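Toditz Manipulation Software
Progress report to Jallitent, reporting period ending October
Submitted 07/11/2024

Summary

Work in this period covered three parts of the Toditz stack: the perception node, the motion planner, and the log tooling. The perception and log items are complete. The planner item is partly complete and carries over. No change to the budget is requested.

Perception

The segmentation model was retrained on 1,043 labeled head-camera views of countertop layouts. Labeling used the Quezada annotation tool, with a second pass on all masks for drawer fronts and lids. The previous model merged a drawer front with the box body when the two had the same color. The new model outputs them as separate parts, each with its own pose estimate.

Occlusion by the arm remains the main source of pose error. When the wrist is over the drawer front, the tracker now holds the last good pose and widens its uncertainty until enough of the front edge is visible again. The hold time is set by a parameter, currently 6 seconds. After that the task layer is told that the pose is stale and must request a new view.

Deformable items are still handled as a single height field. A bunched towel gets a collision volume but no grasp candidates.

Planning and control

The drawer task runs as a sequence of guarded moves: approach, contact, pull, release, retreat. Each has a force limit and a timeout. The planner checks the full arm model, including the forearm housing, against every object on the counter. The earlier version checked only the wrist and gripper, and accepted paths in which the housing passed through objects on the near side of the arm.

Wrist cables are now included in the collision model as a padded volume. A fixed shape does not follow the cable when the wrist rolls, so the padding is conservative and rules out some valid approaches. The test layouts place loose items on both sides of the storage box, with the bread and peeler to the left and the lime, cup and towel to the right, which leaves the planner a narrow corridor to the drawer.

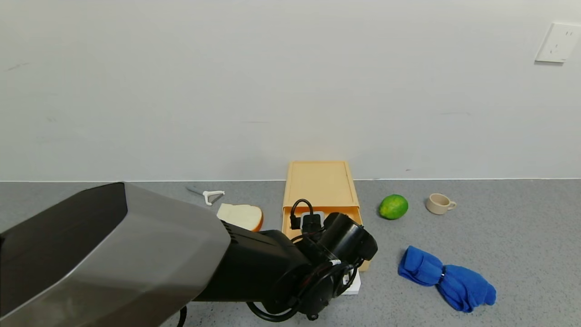
Tooling

Logs from the controller, planner and camera are now written to one file with a shared clock. The replay tool, Atemano, can step through a recorded run and rerun the planner on any saved state. It was used to find a timing fault in which the gripper command was sent one control cycle before the contact check returned. The fault is fixed and a regression test was added.

The nightly suite now has 100 simulated layouts. A failed layout produces a replay file and the parameter set in use. Of 14 open defects at the start of the period, all but two are closed. Both remaining defects concern cable padding.

Open items

Replace the fixed cable padding with a volume that depends on wrist roll angle.

Add a recovery step for a pull that stops before the drawer reaches its target position. At present the task ends with an error and the arm retreats.

Reduce planning time in crowded layouts. Most of the time is spent in collision checks against the towel height field, and a coarser mesh is under test.

Next period

Cable model work comes first, followed by pull recovery. The interface between perception and planning will be frozen before the recovery work starts. A revised interface document will be sent to Jallitent with the next report.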